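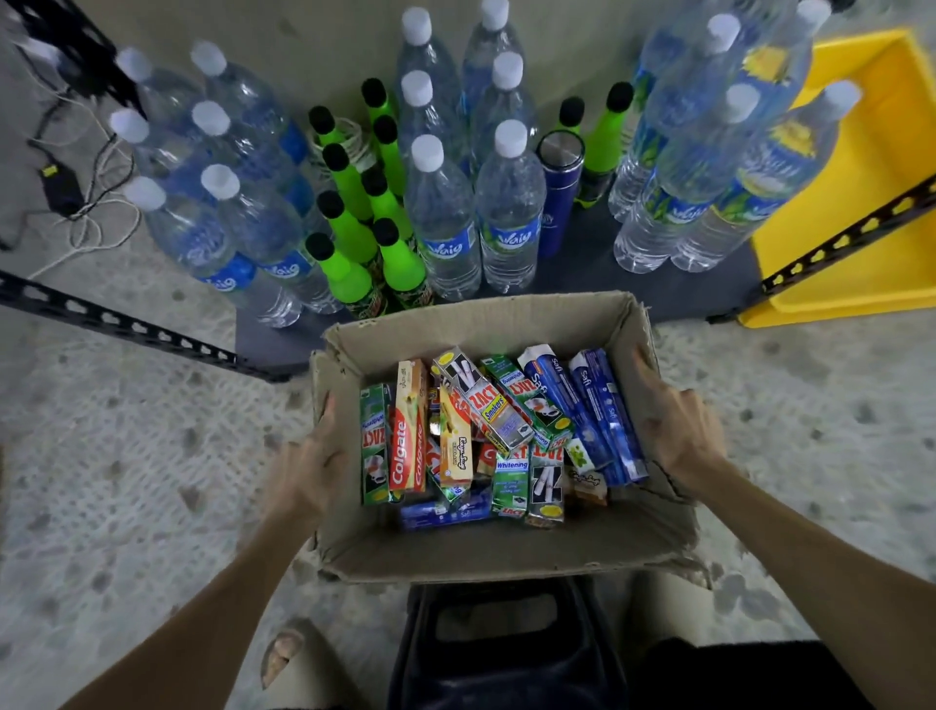 How does a robot that fetches things from a shelf get ready for its day?

People get it ready, and most of the job is tidying. By Marisol Bañuelos, August

A shelf robot is a fussy guest. Jarnholm is the name of one, and before it will lift a single tube of toothpaste, somebody has to set up its corner. This corner is called a cell, which sounds like jail but only means "the place where one machine works."

First come the shelves. Black metal posts full of holes hold them up, and each shelf hooks in at a height Jarnholm can reach. If a shelf is 4 millimeters too low, the gripper bumps the edge and stops to sulk. (The manual calls this a "fault.")

Next comes the stock. Toothpaste goes with toothpaste and water goes with water. Then the boxes get nudged into line by hand.

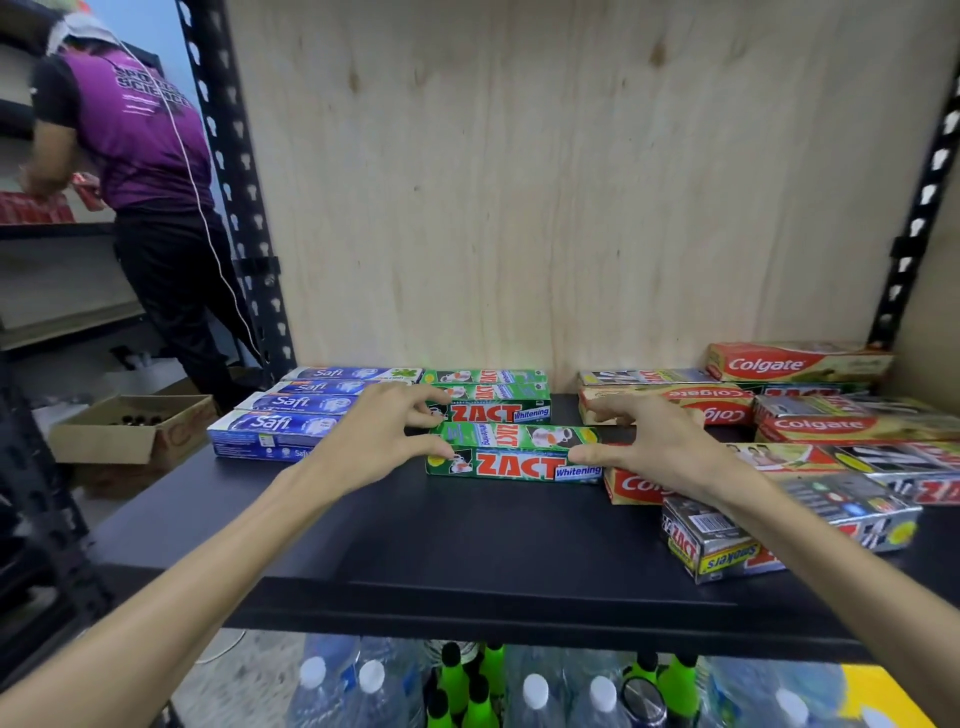 Straightening up: a green box of toothpaste gets a gentle push from both sides.

You might think a clever machine could cope with a crooked box. Sometimes it can. But Jarnholm is still learning, and people start it off with easy shelves, then make them messier on purpose. Yes, there are grown-ups whose job is to mess up a shelf carefully.

After that comes looking after the robot itself. Its rubber fingertips get wiped, because dusty fingers drop things. Its camera gets wiped too, with a soft cloth and never a sleeve. Every 1,000 picks, the fingertips come off and new ones go on.

Last summer one pair gave up early, at pick 928, and dropped a bottle of water on its own foot. The bottle was fine. The foot needed a towel and 70 minutes with the power off.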